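3. Terrain et méthode

3.1. Le choix de Kelholm

Lorsque nous avons commencé à réfléchir à la place du linge dans la vie domestique, nous pensions, un peu naïvement sans doute, que les foyers nous parleraient surtout de leurs machines. Les premiers entretiens menés à Kelholm nous ont vite conduits ailleurs : on nous parlait de la corbeille, de l'endroit où on la pose, de la personne qui la remplit et de celle qui finit, souvent le dimanche soir, par la vider. Nous avons donc élargi la grille d'entretien, avec l'aide précieuse de Regula Koller, qui connaissait déjà le quartier pour y avoir étudié les usages de la cuisine (Koller et Camacho, à paraître).

L'enquête a porté sur 157 foyers, visités 2 fois chacun à 6 mois d'intervalle. Nous tenons à remercier ici très chaleureusement les habitants, qui nous ont ouvert des pièces que l'on montre rarement aux visiteurs : buanderies, couloirs, dessous d'escalier, et parfois ce coin de chambre que plusieurs d'entre eux appelaient « le purgatoire ».
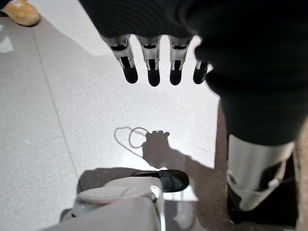
Les entretiens étaient semi-directifs et se déroulaient, autant que possible, pendant que la personne triait ou pliait. Cette façon de faire ralentit la conversation, il faut bien l'admettre, mais elle laisse venir des remarques que l'on n'obtient guère autour d'une table. Une enquêtée nous a ainsi expliqué, une pile de torchons sur les genoux, que le vêtement « ni propre ni sale » était chez elle la première cause de dispute. La littérature sur les seuils de propreté domestique nous avait préparés à cette catégorie intermédiaire ; elle ne nous avait pas préparés à son étendue.

3.2. La corbeille comme lieu de négociation

Nous appelons ici « dépôt » tout récipient dans lequel le linge attend, qu'il soit tressé, en toile ou en plastique. Les formes basses et ouvertes, comme le plateau blanc tressé de la figure 1, nous ont retenus plus longtemps que prévu : leur contenu reste exposé au regard de tous, et plusieurs foyers s'en servent justement pour rappeler aux autres, sans avoir à le dire, que quelque chose attend.

Figure 1. Plateau en osier blanc à rebord arrondi, présenté incliné.

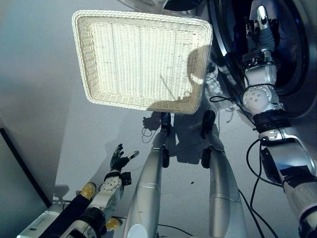
3.3. Trier, remettre, oublier

Le tri par couleur, que les manuels ménagers présentent comme une évidence, est loin de faire l'unanimité. Wichai Sriwong, qui a codé la plus grande partie des transcriptions, distingue les foyers où l'on trie au moment du dépôt et ceux où l'on trie devant la machine. Dans les premiers, le travail se partage assez volontiers ; dans les seconds, il retombe presque toujours sur la même personne, et elle en parle avec une lassitude que nous avons appris à reconnaître dès les premières phrases.
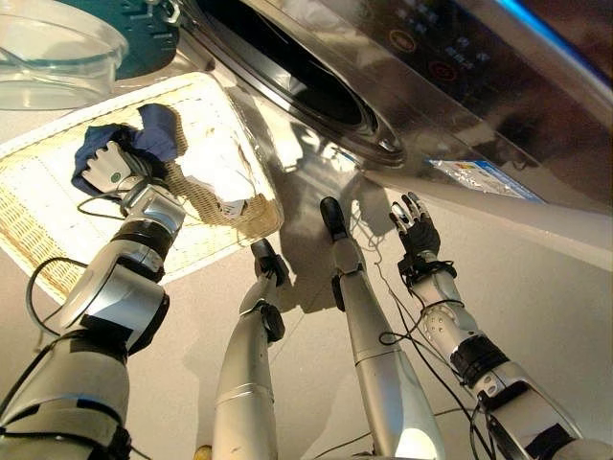 Il arrive aussi que le linge ressorte du dépôt avant d'être lavé. Ce geste, que nos enquêtés avouaient volontiers en riant, concerne surtout les pulls et les pantalons de semaine. Nous y voyons une véritable révision du jugement : ce qui paraissait sale le lundi soir devient acceptable le jeudi matin, quand l'armoire est vide et que le temps presse. Lertchai Paisan a proposé de parler à ce sujet de « propreté révocable », expression que nous reprenons dans la section 4, où nous comparons ces pratiques selon la taille du foyer et l'âge des enfants.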